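Gukance compares ribbed and flat fingers for wrist-camera gripper

The automation group at Gukance has finished the first part of a bench comparison between two finger sets for its parallel gripper, and the ribbed set will go forward to the next stage. Results were circulated inside the company in September.

The comparison was run by Archana Grewal and Mitali Patwary. Both finger sets were fitted to the same black housing and driven by the same controller, with the closing force left at one setting. The flat set has a bonded rubber face. The ribbed set is an open-slat design supplied by Bistia, which bends around an object as the jaws close.

Each set was given 8 small stationery and household items, with 15 attempts per item. An attempt was scored as a success if the item stayed in the jaws through a lift, a quarter turn of the wrist and a release over the target.

The ribbed fingers did better on round and tapered items, including pens, pencils and marker caps. The flat fingers did better on cards and thin rulers, where the slats tended to fold before the edge was gripped. Results on soft items were too close to separate.

"The flat pads are more repeatable when the object is flat, and we expected that," Grewal said. "Most of our picks are cylinders, so the choice was not difficult."

Camera position

The group also tried two mounts for the wrist camera. The first looked along the fingers from the side and lost sight of the fingertips on close approaches. The second looks forward over the housing and keeps the gap between the fingers in view. Patwary said the second mount will be kept, although the housing hides part of the work surface.

Pencil case task

The final item on the test sheet used a soft zippered case on a wooden tabletop. The arm has to line the finger gap up with a pencil over the open mouth of the case. Soft fabric makes the task harder to score, as the opening changes shape when it is touched.
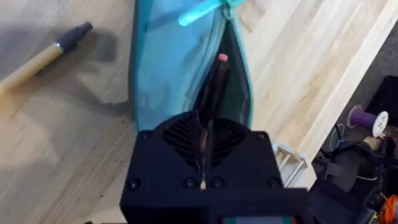
Next stage

A second round will use the Hatamham controller in place of the current unit, with force limits set per item. Sunita Tripathi will take over the test sheet. The flat fingers will be kept as a reference set for cards and rulers.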